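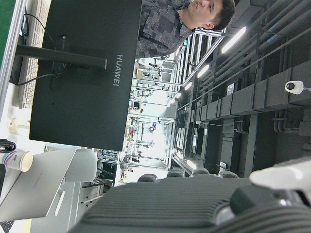
Small firms rarely budget for moving a database, and when they do, the number tends to be wrong. Dehua Gu, who handles records systems at Gusulik, a distributor of plumbing parts, spent the second half of last year moving the company's inventory data off a server installed in the same building it was bought for.

"The old tables had no foreign keys," Gu said. "Part numbers were matched by text. A trailing space made a new part."

The first audit, run in July, found 967 duplicate entries. Most were merged by script. The remaining 345 were checked by hand against supplier invoices, a job Gu describes as slow and uneventful.
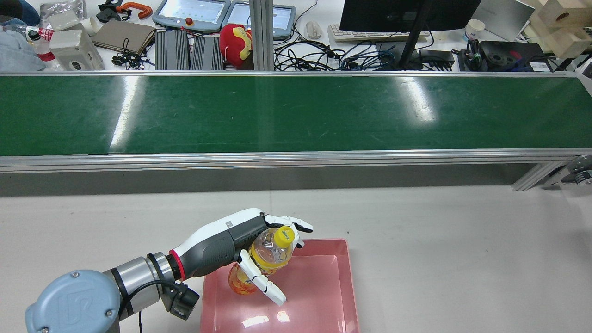 Brutia Paulauskas
Staff Writer, Business Systems
Wednesday, January 13, 2021

Gu's team kept both systems running in parallel for 2 months. Orders were written to the old server and copied nightly to the new one, where a comparison job listed any row that differed.

"Dates were the main trouble," Gu said. "Two branches entered day first, the others month first. Anything up to the twelfth is ambiguous, and you can't repair it from the date field alone. We used the invoice sequence."

Permissions took longer than planned. The old system had a single shared login for each branch, so past edits could not be traced to a person. Gu chose to import them under a branch label and require individual accounts from the cutover onward.

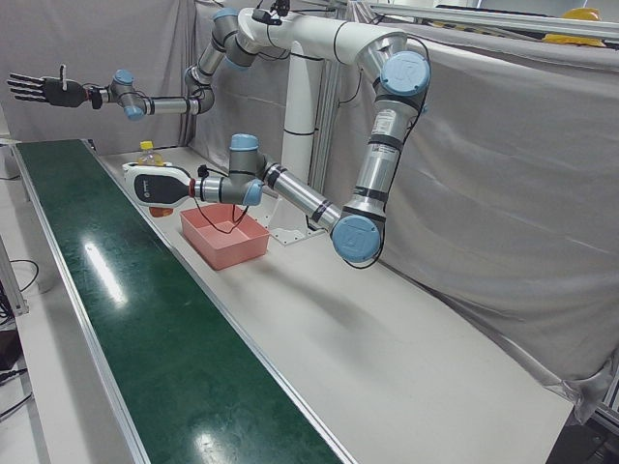
Workbench with an arm extended to the left.

The nightly backup now covers more than 590 tables, including archived ones that no report reads. Gu would like to drop those, but the accounting department has asked to keep them through the next tax filing.

Asked what he would change, Gu named the test restore. "We did it in the last week. It passed, but the index rebuild ran past the start of business. I would do it first, on a copy, and write down the time."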